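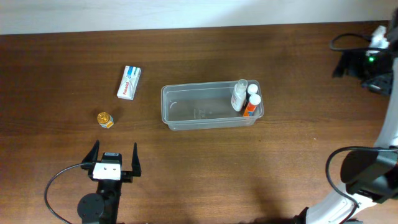
What went wrong in November

We have had a really good month on the Bondine sorting cell, and oddly enough most of the good came out of a fault. On a Wednesday afternoon the right arm lost grip force partway through a run and let a bottle go while carrying it over the tray. Nothing broke and everyone was well clear of the table, but our safety rules treat any dropped medicine as a stop, so we shut both arms down and pulled the logs.

By then the cell had done 2367 picks under the current grant. The fault log showed 2 drops, both from the right arm and both after a long hold. We had put the first one down to a slippery cap and carried on, and I wish we had looked harder at it then.

The cause

Softić, who supply our grip controller, went through the logs with us over a very long call (worth every minute!). When a grip lasts too long, the controller cuts the motor current to protect the motor from overheating. Fair enough, but it did so without telling the planner, so the arm kept moving as if it still had a firm hold.

The fix and the retest

The controller now sends a warning before it cuts the current, and the arm lowers whatever it is holding to the nearest clear spot. We set the table up again with the usual pharmacy items and a clear plastic tray, and put the right arm back on bottles, which are the hardest shape we handle.

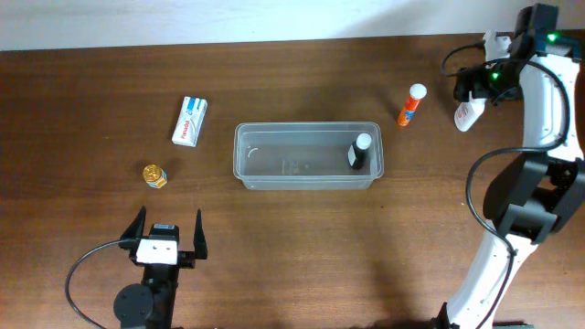
We ran 244 picks after the change with no drops at all. The warning came up several times on purpose-made long holds and the arm put the bottle down gently each time – lovely to watch after the week we'd had.

Still open

The left arm has the same controller and has not had the update yet, so it stays at half speed until it does. Brurnar have asked for the stop rule in writing before the cell goes near their dispensary, and a draft is with them. We would also like to move a small part of the Flusonum travel money to spare grip motors – no change to the total. Please let us know if that needs a form.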